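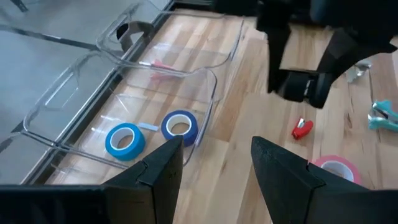 12 January 2019

Back in the Pilgate room after the break, and it was good to find the heating on for once. I spent most of the morning on the clear bins, which I'd been promising Mared Lewis I would do before she gets back to her shelving plan (she has been very patient about it!).

The transparent plastic ones are still my favourites for small odds and ends, mostly for the plain reason that I can see what's in them without lifting anything out. They do scratch, though, and the older ones from the Oron order have gone a little cloudy at the corners, so I washed 20 of them in warm soapy water and left them upside down on towels for some 10 minutes before wiping the rims. Please don't use the scouring pads, whoever is tempted. A soft cloth is plenty.

Mared's idea is to give each bin one sort of thing and no more, and I've come round to it. Mixed bins always seem to swallow the little pieces. I've put 16 aside for her and the rest can stay in general use.

Still to do: ask at Mac Suibhne whether they sell lids separately, find the label tape, and sweep the wooden floor properly, right along the planks where the grit gathers. Lids can wait until February if they must.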